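Pre-opening check, second-hand book barn, Korkcombe
Aug 24, 2025
Scope: fantasy, horror and TV tie-in rooms, ground floor and loft
Result: OK to open, with things to put right (listed at the bottom)

I do this walk-round before every big sale and I always say I'll keep my comments short. I never do. If you only want the ticks, read the first line under each heading and skip my rambling.

1. Front door and porch
OK
Opens fully and stays open on its hook. The mat has been stuck down again and this time it lies flat, hooray. I'd still like the paperback spinner moved further in, as people stop dead in the doorway the second they spot a vampire on a cover and then there's a queue out into the drizzle. Moved it myself in the end.

2. Aisles in the fantasy room
OK after clearing
Two aisles were fine. The third had boxes of Jandden paperbacks down one side, all those long sagas with a map in the front, and you had to turn sideways to get past. They've gone under the table now. Please don't let them creep back out! I know they sell faster when people can see them, but a pushchair has to get through.

3. Tall shelving
ACTION
Everything along the back wall is fixed at the top and I couldn't budge it. The freestanding unit by the window is another matter — it rocks. Some of that is the floor, but most of it is that the Wallner hardbacks are all on the top two shelves. They are lovely books (the ghost-hunter ones with the black page edges, I've read the lot and I'd read them again tomorrow) but they weigh as much as paving slabs. Put them at the bottom, tie-in paperbacks above, and get a bracket on it before we open. If there's no bracket, the unit comes out of the room.

4. Kick stools and the loft ladder
ACTION
Both kick stools grip properly when you stand on them. The loft ladder has a loose tread, third from the bottom, same as I wrote in March. Loft stays shut to customers until it's mended. I know that's where the signed horror is kept. Bring a few down and put them by the till.

5. Floors
OK
Swept, no raised boards that I could catch a toe on. The step down into the tie-in room has fresh white edging and shows up well, even with the lights off. I tried it with an armful of books and still saw it in time.

6. Bins, tubs and crates
OK, with a grumble
No cracks, no sharp rims, nothing split along the bottom. My rule for the plastic bins is the same as ever: fill them with paperbacks only, and stop when you can't comfortably lift one on your own. Nothing goes on the floor in an aisle, however pretty it looks full of werewolves. Wipe them out before stock goes in, as old dust gets into the page edges and you never shift it.

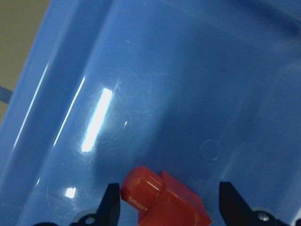
Light blue bin, looking down inside.

The cardboard boxes are worse. Quite a few have gone soft underneath and I had one let go on me, which sent a whole run of Barkach novelisations across the floor. Not one was damaged apart from my dignity. Any box that sags when you pick it up goes in the recycling, no second chances.

7. Electrics and lights
OK
Leads are taped down or run behind the shelves. The fairy lights round the horror room door are the low-voltage sort and were cool to the touch after I'd left them on through my tea break. No candles, please, and I mean it, including in the skull. The battery ones flicker nicely enough and we have a room full of paper.

8. Fire exit and extinguishers
OK after clearing
Back door opened first push. There was a cardboard headless horseman propped in front of it, who has now been moved to the corner by the magazines, where he looks much better anyway. Extinguishers are on their hooks with the pins in. The sign over the door could do with a wipe.

9. Number of people
OK
The limit for the reading in the tie-in room is the number of chairs and no standing at the back. When those are full, close the door and be nice about it. Anyone left out can have first go at the bargain table, which in my experience they prefer. We've got 400 titles on that table list this time, so they won't go short.

10. First aid
ACTION
Kit is under the till and easy to get at. Low on plasters, and the tape has dried up. Paper cuts are our main injury by a mile, so get a proper big box of plasters, and put the kit back on top of the drawers where people can see it.

To put right before opening
Bracket on the window unit, heavy books to the bottom shelves
Loft ladder tread (shut until done)
Soft cardboard boxes out
Plasters and tape
Wipe the exit sign

I'll come back and look at 3 and 4 again once they're done. The rest I'm happy with, and I've put a Wallner aside for myself behind the till, volume 5, so please don't sell it.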